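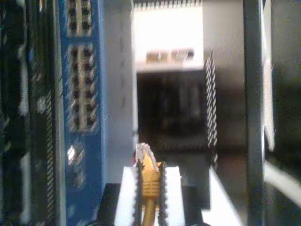
Yellow patch cable, blue switch, ports to choose from.

Cable and Rack Technician (part-time, could grow)
Kincaid building, lower level
Posted by Emmett Fitzsimmons, Skollov Network Services

Skollov looks after the wiring closets of small and medium offices, plus one dental school that thinks it is a small office. We are looking for a person who likes plugging things in, and who likes it even more when the thing was labeled first.

If you have ever opened a closet door at a friend's workplace, seen what was in there, and felt your hands start to move on their own, please keep reading. If you closed the door again and went to lunch, we understand, and there is a front desk job listed on our other page.

The work

Most of the job is patching. A client moves a department down the hall, and every desk in that department needs to come alive in a new spot by 8 a.m. The cable has to leave one port and arrive at another, at the right length, in the right color, with the boot on and the latch unbroken. Then you do the next one. A small move is 13 cables. A large one is a night out.

You will also:

Pull dead cable. Offices add and never subtract. Our last cleanup at the Astent warehouse filled the back of the van with cords that led from nothing to nothing, several of them zip-tied with great care.

Re-terminate ends. We still crimp our own where a factory cable won't do. Eight wires, one correct order, and a plug that looks exactly the same whether you got it right or wrong until you put the tester on it.

Label both ends. Both. We mention it twice in the handbook and once on the van.

Write down what you did. We use Fidora for our job notes. It is slow and the search box has opinions, but the next technician will be standing in that closet at night with only your notes for company, so write them in sentences.

Talk to the people who work there. They will tell you the internet has been "weird" since March. Ask which desk, ask what time of day, and be nice about it. Sometimes it's a bad cable under a chair wheel. Sometimes it's weird.

What color means around here

Clients inherit color schemes the way families inherit furniture, and we mostly leave them alone. In the buildings we wired ourselves, yellow is for desks, blue is for phones, gray is for printers, and red is for anything that gets somebody called at home if it comes loose. You will be expected to know this by the end of your first week. You'll also be expected not to argue with a client whose scheme is "whatever was in the drawer," at least until we've been paid for the first visit.

What we'd like you to have

Steady fingers and decent close-up eyesight, with or without glasses. The latch on a plug is a thin piece of plastic, and the ports sit closer together than anybody's knuckles would prefer. People with large hands have done this job well. They swore more.

Patience with tight spaces. Some of our closets were designed as closets. Others were designed as the gap next to a water heater.

The ability to lift 43 pounds, the weight of our heaviest battery backup without its box. With the box it's a two-person lift and we mean it.

A driver's license. The van is automatic and smells of coffee, for which there is no current explanation.

Some comfort on a ladder. Ours are six and eight feet. If the job needs a taller one, we send two people.

No color vision trouble that would keep you from telling the orange pair from the brown pair in poor light. If you're unsure, come in and try a few ends with us before you rule yourself out. One of our best people works with a strong headlamp and a printed chart and has a lower redo rate than Emmett.

What we don't need

A degree. Certificates are welcome and we'll read them, but we've met certified people who put a loop in a switch on the first morning and uncertified people who found it.

Your own tools. We issue a bag: crimper, stripper, tester, punch-down tool, flush cutters, label maker, headlamp, a roll of hook-and-loop. Sign for it and keep it. If you have a crimper you love, bring it. We won't come between you.

Passion. A calm interest is plenty. Please don't tell us in your cover letter that you have dreamed of structured cabling since childhood, unless it's true, in which case start with that.

Hours and pay

19 hours a week to begin with, spread over four shifts. Two of those are daytime visits and two are evening moves, starting after the client's people go home, usually 6 p.m. We post the schedule two weeks out and try hard to stick to it. Clients try less hard.

Pay depends on experience, and we'll give you the exact number on the first phone call, before you've ironed anything. Evening hours are paid at a higher rate. Drive time between sites is paid. Parking is paid if you keep the ticket, and the ticket must be legible, so please don't use it to test the cutters.

There are 3 openings. Two are for people who can start soon. The third is for somebody with no experience at all who wants to learn it properly, starting with the practice rack in our workshop and moving to live closets when you and Emmett both think you're ready. If only one of you thinks so, you stay on the practice rack.

The workshop

We rent the lower level of the Kincaid building, behind the upholstery place. There is a long bench, good light over most of it, a wall of hooks sorted by cable length, and a bin of mystery adapters that we are all too sentimental to throw out. The bathroom is upstairs. The refrigerator is shared with the upholsterers, who label their lunches beautifully and have set a standard we are still trying to meet.

First shifts go like this. You come in, you get your bag, and you spend the morning making cables. Most people ruin the first few. The ruined ones go in a jar, and at the end of the day you cut them open and see which wire wandered. After lunch you ride along to a real closet and hold the flashlight, and you'll be surprised how much you pick up from holding the flashlight. By the second week you'll be doing the patching and someone else will be holding it, probably pointed at the wrong port.

How to apply

Send an email to the jobs address at the bottom of our home page with "Patch" in the subject line. Include:

A resume, or a few paragraphs about what you've done with your time. Kitchens, bike shops, sewing, model trains, stage crew and orchestra all count. We've had good luck with people who sew.

Which of the openings you're after.

Evenings you absolutely can't work. Choir practice is a legitimate reason. So is just not wanting to.

One short story about something you untangled. It doesn't need to be a cable. The best one we got last round was about a kite.

Emmett reads all of these himself and replies to everyone, though the reply may be brief and sent from a parking lot. If it looks like a fit, he'll call you, and then we'll ask you in for a bench session. It lasts two hours and we pay you for it. You'll be handed a sample, a box of plugs and a length of cable, and asked to make something that passes the tester. Then you'll be asked to move a few patches from one set of ports to another, following a written sheet with one deliberate mistake in it. We'd like you to find the mistake. If you find a second one, please tell us, as that one will be ours.

Questions people have already asked

Is it loud? The closets hum. You stop noticing, and then you notice in the car when it's quiet. Earplugs are in the bag.

Is it dusty? Yes.

Can I wear headphones? One ear, on evening moves only, once the switch is back up.

Will I be working alone? Not for the first couple of months. After that, sometimes, on small daytime visits, with somebody at the other end of the phone.

Is there a dress code? Closed shoes, no dangling sleeves, nothing on a lanyard. We give you two shirts. They're gray, and they were ordered one size small by a person who has since apologized.

Do you do homes? No. Emmett's mother is the only exception and she has a waiting list of her own.

We'll keep this page up until the openings are filled.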